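Niltau swimmers bring home the relay cup

April 3, 2023

The Niltau women came from third place to win the 400 relay on the final night of the Prirkum meet, with Savita Grewal swimming a lovely last leg – her best of the season – to touch just ahead of Kalniņš. What a noise there was in the stands!
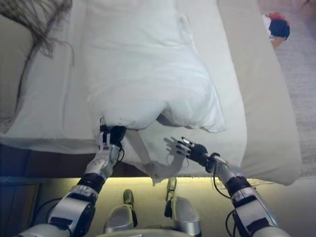
Up next

Rūta Ozoliņš, who led off, will rest a sore shoulder and hopes to be back for the 100 freestyle at Roro, where entries are open now and new club members are always welcome.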